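Subject: Re: [lidham-friendship] Prundeck visit in February, who signs what?

Hi all,

Sorry for the slow reply, I've been up at my sister's with one bar of signal and a very demanding kelpie. Quoting the bit I'm answering so it makes sense to anyone on the digest:

On 4th January, the list organiser wrote:
> The deputy mayor of Prundeck has confirmed for February, and the
> embassy would like to send someone along for the signing. They've
> asked us two things. Is the renewed friendship agreement the same
> text as last time, and would Tilldale mind if their council came
> in as an observer rather than a signatory? I'd also like to know
> if anyone has a spare room for the two interpreters. The budget
> is $2,545 all up and the flights aren't coming out of that, thank
> goodness.

OK, the text first. It's NOT the same as last time. The old one talked a lot about "cultural and sporting exchange" and had that odd paragraph on cheese. The new draft came back from Prundeck with a section on apprenticeships, and I really like it, but it says the two towns "shall" place young people with local employers. I'd be a lot happier with "will endeavour to". The embassy person I spoke to last year was very firm that a town can't sign anything that sounds like a treaty, and "shall" is the sort of word that makes them twitchy. Could whoever has the Word file please change it before it goes for translation? Last time we fixed the English after the translation was done and ended up with two versions that didn't match.

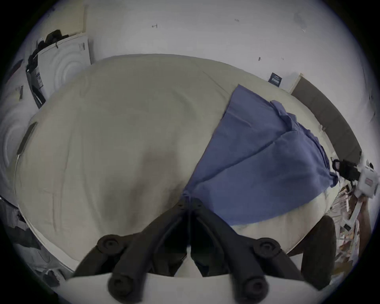
The other thing in the draft is the flag clause. Prundeck wants both national flags on the table plus both town flags, and ours is still the one with the faded corner. A new one is $200 from the sign place in Sowerby. I reckon that's worth it, seeing as the photo will hang in their town hall for the next decade.

On Tilldale, I'd say yes to observer and be warm about it! They were a bit put out at being left off the program last time (fair enough, half the school exchange kids came from their side of the river). Give them a seat near the front, have the deputy mayor greet them by name, and put them in the press release. The protocol sheet from the embassy has observers speaking after the signing, so they'd get their couple of minutes then, and before lunch, which matters more than you'd think.

As for the interpreters, I can take one of them, or both if they don't mind sharing a bathroom with me. I'm a five-minute walk from the hall, the spare bed's a good one, and I'm happy to do breakfasts.

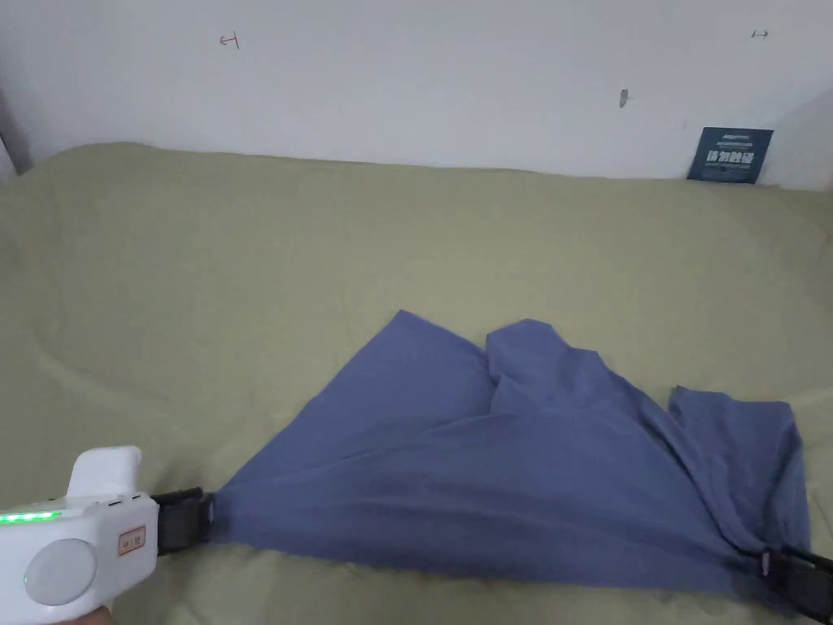

Blue cloth on the bed, with the green sheet under it.

Seating for the lunch I'd leave till we get the final names. Please could we not do the long head table again, with the guests in a row all facing the door? Nobody could talk to anyone but their neighbour. Round tables, an interpreter at each of the two main ones, and the speeches kept short.

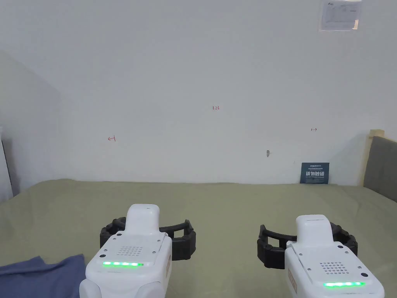 Both grippers, green lights on, by the white wall.

One more, on gifts. Prundeck brought us that enormous engraved plate, and we gave them tea towels, and I still blush. The library has offered a bound copy of the town history, which was printed in a run of 1,268 and is getting hard to find. It's heavy but it'll fit in hand luggage. I'd go with that and a jar of honey, if someone can check what customs at their end will allow.

I'm at the council offices on Thursday anyway and can ask about the hall booking while I'm there. Shout if you want anything else raised.

Cheers from a very hot back verandah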